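Food Service Operations, Unit 3: Clearing and Resetting Tables
Handout B — Flatware left on the plate

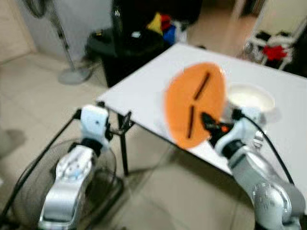 Fig. 1. Orange plate tilted nearly upright above a white table, two thin black sticks across its face; white bowl behind.

1. Scope
This handout covers plates cleared with utensils still on them. Stacking and scraping are in Handout C. Read both before the lab in the Stubbs dining room.

2. Terms
Tilt: the angle between the plate and the tabletop. A plate carried level has a tilt of zero.
Slip angle: the tilt at which a loose item starts to slide.
Rim hold: a grip on the edge of the plate only, with no support under the base.

3. Slip angle
For an item resting on a flat, dry surface, the slip angle depends on friction and does not depend on the item's weight. Sauce or water on the plate changes the value, usually downward. Round sticks may also roll, and rolling can begin well below the slip angle. Chopsticks lying across the direction of tilt roll first; those lying along it tend to slide.

For service work, keep the tilt under 15 degrees. A plate at the attitude shown in Fig. 1 is far outside this limit.

4. Rim hold
A rim hold puts the load to one side of the grip. The plate then tends to rotate about the point of contact, and the far edge drops. With a 500 g plate the effect is easy to feel. Supporting the base with the fingers removes most of it.

5. Order of clearing
a) Remove chopsticks and flatware to the utensil tray.
b) Lift the plate level, base supported.
c) Clear bowls next. Check for liquid before lifting.
d) Wipe the table from the far side toward the near side.

Step (a) may be skipped for a single plate carried a short distance — the Todumska service sheet allows this, the Flivo sheet does not. Follow the Flivo sheet in this course.

6. Lab task
Use one plate and one pair of chopsticks. Raise one edge of the plate slowly and record the tilt at first movement. Repeat with the sticks turned a quarter turn, then with the plate wet. Enter the readings on the Prultix form and leave it in Room 222.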